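Fomon publishes revised good practice guide for bin picking cells

April 16, 2018

Fomon has released the second edition of its good practice guide for robotic bin picking cells. The guide covers the setup, validation and routine checking of cells in which a six-axis arm removes unsorted parts from an open container. It replaces the edition issued two years ago and takes effect for member sites immediately. Existing cells can be brought into line at their next scheduled revalidation.

The largest change concerns the fixing of bins. The first edition required only that a bin be "suitably located." The new text calls for mechanical restraint on at least 2 sides, applied so that the bin cannot shift when the gripper makes contact with a wall. Clamps, stops and dedicated nests are all accepted. Friction mats alone are not. Where two bins stand next to each other, each must be restrained in its own right or the pair must be joined and treated as a single unit.

Clamps may be used for trial cells and short production runs. For permanent cells the guide recommends a fixed nest, and it asks that the position of the nest be recorded in the cell file along with the robot base frame. After any bin change, the operator is to run a reference check before automatic mode is enabled.

A new section deals with contact between the gripper and the container. Fomon takes the view that some contact is unavoidable with long parts that come to rest against a wall, and that a blanket ban would make many cells unusable. The guide instead sets a limit of 80 newtons for intended contact and requires a monitored stop above that value. The stop must be tested at 4 points, one near each inside corner, with the gripper at its lowest permitted height. Results are to be kept with the maintenance record.

Speed inside the bin is also limited. From the moment the fingertips pass below the rim, tool speed may not exceed 300 millimeters per second until the gripper has cleared the rim again. Integrators had asked for a higher figure on the upward stroke. The working group declined, noting that a part held off center can swing into the wall during lifting.

Cable and hose routing, which took up a single paragraph in the first edition, now has a chapter of its own. Lines must be tied to the arm at intervals that keep the free loop within the envelope declared in the risk assessment. The loop at the wrist is to be checked at full rotation in both directions, and with the gripper in each corner of the bin. Air fittings on the tool side should be reachable without removing the gripper.

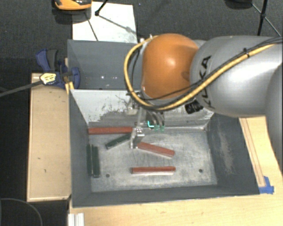
Test parts are the subject of a shorter annex. A validation run must use parts with the same dimensions and mass as those in production, although material and color may differ if the vision supplier confirms this in writing. The run must include parts lying flat against a wall, parts side by side with little clearance, and parts at an angle to the bin axis. Parts may not be repositioned by hand during the run. If the cell stops with parts left in the bin, the remaining layout is logged and counted as a result.

Draft versions of the guide were tried out by integrators Vanhove and Jestix, whose comments led to changes in the chapters on restraint and routing. Vanhove asked for a clearer separation between trial cells and permanent ones. Jestix supplied the corner test procedure, which has been adopted with minor edits. Fumurix contributed the template for the cell file.

The guide does not replace the risk assessment required for the complete installation, and it does not cover mobile robots or cells where people and robots share a workspace. A separate document on shared workspaces has been in preparation since February.

Member sites can obtain the guide and the cell file template from the Fomon document service. Sites that hold the first edition are asked to withdraw it. Comments on the new text should quote the clause number and will be collected for the next revision.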